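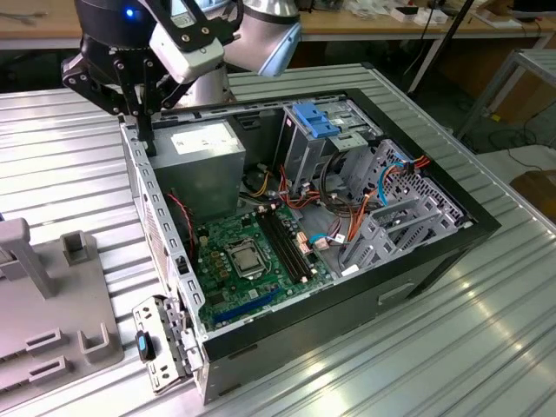
Desktop tower on its side with the side panel off.

Review: Omstead 4-Bay Battery Charger

Our team bought the Omstead charger in December to replace three single chargers, one of which had stopped finishing a charge. We have used it through build season and two district events. Fergus Imrie, our pit lead, wrote most of the notes this review is based on.

The unit charges 4 sealed lead-acid robot batteries at once. Each bay has its own lead, its own display and its own start button, so you can pull one battery without disturbing the others. You pick the charge current per bay, 2, 4 or 6 amps. We leave it on 6 at events and drop to 2 overnight in the shop.

Setup took very little time. The leads come bare and you crimp on your own connectors. The manual covers this in one paragraph and does not mention strain relief. We added zip ties at the front panel after a lead got yanked at our first event.

In use

The displays show voltage and an estimate of time left. The voltage reading matches our handheld meter closely enough. The time estimate is poor. It said 60 minutes on one of our older batteries and was still saying 60 minutes when we got back from a match. We now ignore it and wait for the green light.

Charging speed is fine. With eight batteries in rotation we never went to the field on a low one, including in playoffs, when the gaps between matches got short. Two bays running at 6 amps make very little heat. With all four going, the fan comes on and stays on, and it is loud. Gadisa Wolde, who sits next to it in the pit, moved her stool.

There is a log feature. It records each charge to a memory card, numbered by bay. You cannot enter a battery name, so you have to write down which battery went where and match it up later. Our log had 1,445 lines in it by the end of the second event, most of them status messages we had no use for. Natnael Wubshet wrote a short script to strip those out. Without that I doubt we would have looked at it again.

Build

The case is steel with a carry handle on top. The handle is offset and the charger hangs crooked when you lift it, so carry it from underneath. The rubber feet are glued on and we have lost one. Everything else has held up to being loaded in and out of a trailer.

Compared with the Dranico

The team we shared a pit row with runs the Dranico three-bay. It is quieter and its leads come with connectors already fitted. It costs more per bay and a fault in one bay shuts down all three, which happened to them on practice day. I would take the Omstead for that alone.

Support

We emailed about the lost foot and got a reply the next morning. They sent a full set.

Good: independent bays, steady charging, solid case.
Bad: fan noise, time estimate, log with no battery names.

We would buy it again. A small team with only a few batteries can get by with two single chargers.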